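Lunch packing at Liltberg

Havden runs the staff lunch service at its Liltberg site, and 200 lunches leave the kitchen on a normal day. Since May a robot arm from Rondomero has done part of the tray work. The kitchen team is the same size as before. Their hours have moved.

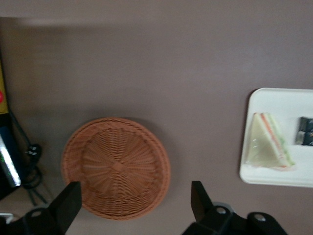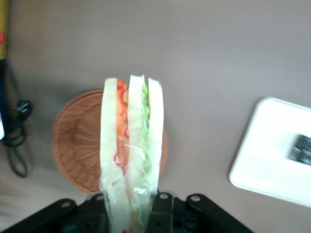 Wrapped sandwich, wicker basket and white tray at the packing table, both pictures.

Gunnel Strand used to start at 5 a.m. with 3 others. She now comes in at 7 and spends the morning on fillings and special diets. She says her wrists are better and that she misses the early radio.

Eskil Midtbø looks after the arm. He took a 10-day course and now gets called when a wrapper slips or a grip has to be set again. His pay went up one grade. He would like a second person trained before summer.

Orders for the Sæther building still close 24 hours ahead. Changes to the menu go to Gunnel, problems with the table go to Eskil.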